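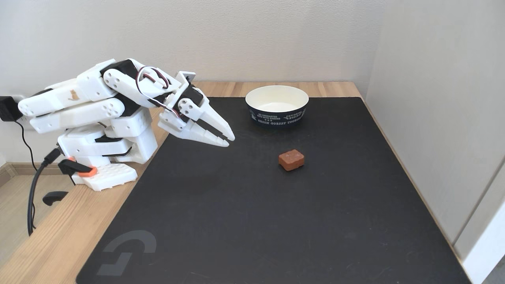 The Table Gallery: a season at Pludard

Welcome to our gallery! We have been meaning to put this page together since August, when the big front room at Pludard finally got its shelves and we could stop keeping everything in crates under the stairs. It's a page for anyone who loves tables and the things that end up on them: bowls, blocks, mats, trays, odds and ends. If you have ever spent an entire afternoon putting things into a bowl and taking them out again, you'll feel at home with us.

The wooden table
Our favourite piece of furniture in the building, and I will hear no argument. It came from Vidal when they cleared their old shop, and it took four of us to get it round the corner by the front door. Gilles Collet wanted to paint it. We talked him out of it over lunch, and I'm so glad we did, as bare wood is just lovely to work at.

The black mat
A big one, with softly rounded corners, covering most of the tabletop. I was doubtful at first (I like to see the wood!) but a plain dark surface is brilliant under small things. Everything shows up on it, nothing clatters, and you can push a block along with one finger and it glides rather than scrapes. It also saves the table from our tea, though we do try to keep mugs on the windowsill.

The bowl and the brown block
Two things on a table and you already have a game. In or out? Beside or behind? Near or far? We've had visitors start with just these and still be at it when the kettle had boiled twice. Fabrice Perrin likes to move the block a tiny bit further away each time, which sounds like nothing at all until you try picking it up without looking.

Bowls in general
We own far too many. Wide ones are best for beginners because you can be a bit careless and still get your block home. The narrow ones live on the top shelf and come down when somebody is feeling sure of themselves. If you're collecting your own at home, pick something heavy enough to stay put when it's nudged.

Blocks in general
The count stands at 111, after a proper recount in August. It ought to be some 300, if you believe the label on the old crate, so if you find one in a coat pocket, please bring it back! We'd love to see them all together again. Odd sizes are welcome too - the set is a mixture already, with a good number from a box marked Plusska that came to us without a lid.

Putting away
Yes, this gets its own entry, and yes, it is my favourite part of the day. Bowls first, stacked by size. Blocks next, in the low drawers. Mats are wiped with a barely damp cloth and left flat overnight, never rolled, as a rolled mat curls at the ends for weeks and drives everybody mad. By five o'clock the shelves look wonderful.

Coming to see the room
The front room is open from ten until four, and you're welcome to sit down at any table with a free chair. Bring something small from home if you like. A spoon, a pebble, a wooden egg - we've enjoyed all of those and would happily have them back.

Prints
Prints from the gallery can be ordered at the desk, on matt or gloss paper. Matt suits the darker pictures much better, so do ask to see both. The first 100 orders come with a card mount from Trustska, and we can post them if you leave an address with Fabrice.

More pictures go up when Gilles has finished sorting them, with the reading corner and the new shelves next in line.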